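About Stullstead Reading Room

Stullstead Reading Room is a lending library and book advice service for families and schools. We started with 50 picture books on two shelves and now put together reading lists for 103 primary and secondary schools.

Most of our lists deal with things children find hard to talk about, such as bereavement, a parent's illness, adoption or moving house. Each title is read by two members of staff before it goes on a list. We note the age range, the length and anything a parent may want to check first. 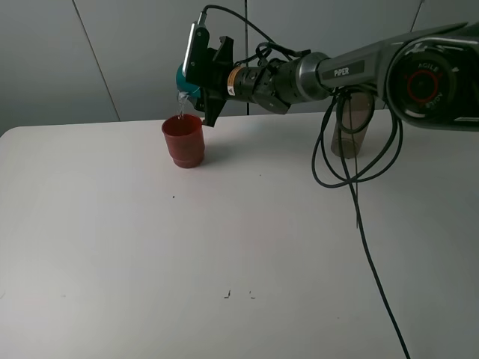

One parent wrote to us in July that the list on losing a grandparent gave her son a way to start asking questions, and that she would have liked more titles for under-fives. We have since added 12.

Schools can borrow a Wurnetti box, which holds 30 books on one theme with a short guide for the teacher. Loans last a term. Collection is from our Plondau branch between 9am and 4pm.

We are not counsellors and our lists do not replace professional help. If you are worried about a child, please speak to your GP or school first.

Join the library
Request a list
Contact us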